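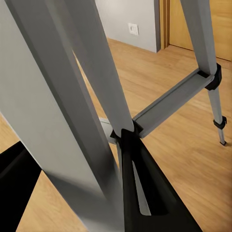
Metal stand on the wooden floor.

Filed under: Grants & Projects | Society News
3 comments | 14 shares

Flullell Plant Society
Interim progress report to the Amaral Fund
Period covered: spring to the end of October

Prepared on behalf of the society by Dayana Tovar, Projects Secretary

Purpose of this report

The Amaral Fund awarded the society a grant towards the restoration of the walled border at Vollatstead and the setting up of a members' seed and cuttings exchange. Under the terms of the award, the society is required to report at the halfway point on work completed, money spent and any changes to the agreed plan. A final report will follow when the project closes next autumn.

Restoration of the walled border

The border runs along the south-facing side of the old kitchen garden at Vollatstead and had not been properly worked for many years. Clearance began in early spring. Ground elder was present along most of its length, and bindweed had taken hold at the eastern end. The society agreed at the outset that no weedkiller would be used, and the roots were therefore forked out by hand over a series of Thursday work mornings. This took five weeks longer than the plan allowed.

Once the ground was clear, the soil was tested and found to be slightly alkaline and low in organic matter. Composted bark and well-rotted manure were dug in, and the bed was left to settle before planting. The first phase of planting was completed in late spring with 469 plants, nearly all of them hardy perennials raised by members. Geraniums, salvias, asters and heleniums make up the greater part. Penstemons were planted in the warmest stretch, against the brickwork.

Losses over the dry weeks of summer were higher than hoped among the astrantias, which had been placed too far forward and received little shade. The survivors have been moved to the western end, where the wall turns and the soil holds more moisture. The remaining plants have established well and several of the asters were still in full flower when this report was written.
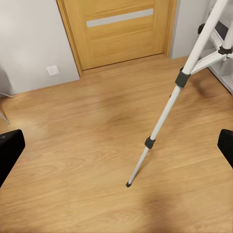
The second phase, covering the eastern end, has been put back to the coming spring. Bindweed reappeared there in midsummer and the society considers that it would be unwise to plant into ground that is not yet clean. The area has been covered for the winter. Bulbs intended for this section have been planted in pots and will be moved across when the covers come off.

Seed and cuttings exchange

The exchange opened in the summer and has been well supported. By the end of October, 181 members had taken part, either by giving seed or cuttings or by receiving them. The society had set itself the aim of distributing 800 packets of seed over the life of the project, and the quantity already cleaned and put by suggests that this will be met. Sweet peas, aquilegias, hellebores and annual poppies have been offered most often. Requests for vegetable seed have been greater than the supply, in particular for climbing beans and older kinds of lettuce, and members with allotments have been asked to save more next season.

Some early packets were poorly labelled, and a small number were returned because the contents did not match the name given. A standard label is now used, showing the plant name, the month of collection and the initials of the grower. Seed is no longer accepted without one.

Cuttings have proved harder to handle than seed. They cannot be held for long between meetings, and a batch of fuchsias was lost to grey mould in a closed propagator. The society now asks for rooted cuttings only, in pots no larger than nine centimetres.

Talks and instruction

Two practical sessions were held at Vollatstead, the first on dividing perennials and the second on taking softwood cuttings. Both were full. A third, on winter pruning of wall shrubs, is planned for the new year – weather permitting – and will make use of the old quince and the two climbing roses which were kept when the border was cleared.

The society was also invited to speak to the Puloneck Allotment Association on seed saving. The association has since asked whether its own members might join the exchange. The matter has yet to be decided, and the views of the Fund would be welcome, as the award was made for the benefit of Flullell members and residents.

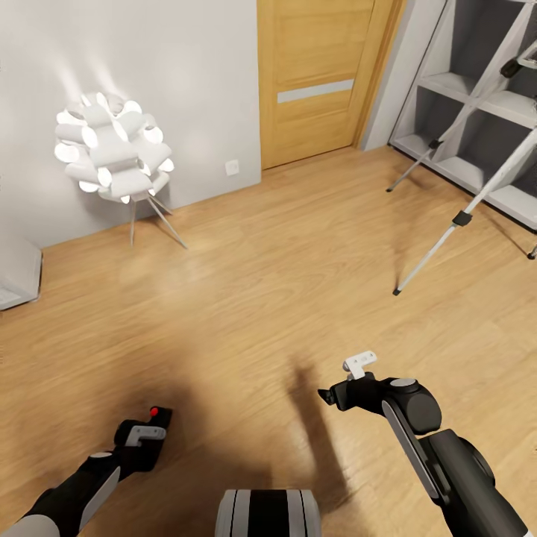

Spending against budget

Spending to date is within the amount released. Soil improvement cost more than planned, owing to the extra manure needed along the wall, while the sum set aside for plants is largely unspent thanks to gifts from members. The society asks for permission to move part of the plant budget to soil improvement for the eastern end. Tools, labels and storage tins have been bought as agreed. No payments have been made for labour, and none are expected.

Copies of all receipts have been sent separately.

Changes to the agreed plan

The Fund is asked to note the following:

– planting of the eastern end has moved from autumn to spring;
– the water butts will be fitted to the lean-to and not to the potting shed, where the guttering is not sound;
– the printed planting guide will be issued after the second phase, so that it covers the whole border.

None of these changes affects the closing date of the project.

Work planned for the next period

Over the winter the border will be mulched and the supports for the taller asters and heleniums renewed. Seed cleaning will continue until the new year, and the first full list of seed available will go out to members with the January newsletter. The covers will be lifted from the eastern end in early spring and the ground inspected before any planting dates are fixed.

The society thanks the Amaral Fund for its continued support. Representatives of the Fund are welcome to visit the border on any Thursday work morning, and Dayana Tovar will be pleased to make the arrangements.

Tags: borders, perennials, seed saving, grant reports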